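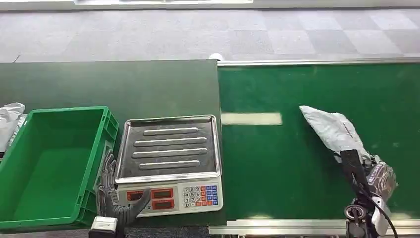

4. Recording episodes for the parcel task

This section covers recording at the Dellstead station. It assumes that the arms have been homed (section 2) and that the operator has finished the practice session in section 3. An episode is one complete attempt at the task: a parcel is taken from the belt, laid on the scale, lifted again and put in the crate.

A set for one operator is 50 episodes. The first training run needs 3000 in all, so please keep to the naming rules in 4.4. Sets with the wrong task code have to be renamed by hand.

4.1 Preparing the table

1. Put the crate to the left of the scale. It does not need to line up with anything, and small changes in its position from set to set are useful.

2. Place the scale with the keypad facing the robot. Keep it on the dark board, clear of the join with the belt.

3. Check that the weighing pan is empty and sits flat.

4. Lay the first parcel on the belt within reach of the right arm. Turn it to a different angle each time. Do not always square it up with the rail.

5. Check that the cables at both wrists hang free and can't catch on the aluminium rail when the arms move.

Note: Use a mixture of bags and soft packages. Glossy mailers are harder for the system than matt ones, so include at least 10 in every set.

Caution: Stop the belt before reaching over it. The pause button in the recording program stops the recording only. It does not stop the belt or the arms.

4.2 Checking the cameras

1. Open Bronivmont and choose Live View. The head view and the wrist views open side by side.

2. In the head view, make sure you can see the scale and the near part of the belt. The crate may run out of view on the left - this is acceptable as long as its right-hand side is visible.

3. Move each arm slowly towards the table and away again. Watch its wrist view for freezing or a delay. If the picture lags behind the arm, close the program and start again from step 1.

4. Look at the wrist view with soft material close to the camera. Folds of dark fabric may fill much of the view, and a bright window behind them will wash out whatever is outside. Leave the exposure on Auto. You should still be able to tell one piece of material from another along its edges.

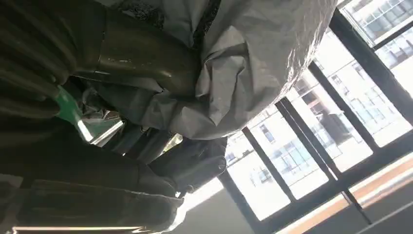
4.3 Recording an episode

1. Bring both arms to a position in front of the table with the hands clear of the scale. Hold still for a moment. The program will not start if either arm is moving.

2. Press Record and wait for the tone.

3. Take hold of the parcel by one end and close the fingers until it stops slipping. With thin mailers, press the material against the finger plate. Don't try to pinch the corner.

4. Lift the parcel across to the scale and lower it onto the pan. Let go completely and move the hand away. The reading is not recorded, but the parcel must be left resting on the pan by itself.

5. Pick the parcel up again and put it in the crate. Either arm may be used for this step. If you change arms, do so over the table and not over the crate.

6. Return both arms to the start position and press Stop.

If you drop a parcel and it can be reached, pick it up and carry on. Recoveries are worth keeping. If it falls on the floor, press Discard and begin the episode again.

When the crate is full enough for bags to spill over the rim, finish the current episode and empty it. Pressing bags down with the hand is not part of the task and should not be recorded.

Caution: Do not rest the fingers on the scale between episodes. The load sensor in the scale is easily damaged, and a replacement has to be ordered from Ovalex.
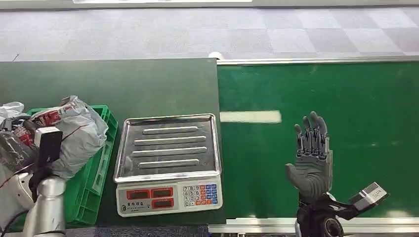 Figure 4-3. Right hand raised over the belt, with the scale and crate to the left.

4.4 Naming and saving

1. Enter the task code, your initials and the set number, with a hyphen between each. Example: PCL-SB-07.

2. Choose a result for each episode: Complete, Recovered or Failed. Failed episodes are kept but stored separately.

3. Press Save Set. Leave the program open until the progress bar has cleared. A full set takes some 10 minutes to copy.

The station disk holds 200 sets. Rukhsana Zaidi moves finished sets to the Ó Conaill server and will confirm by message before anything is deleted locally. Questions about result labels should go to Sadia Bhutto.

Steps 4.1 to 4.4 last revised 2025-04-12. For belt speed settings, see section 5.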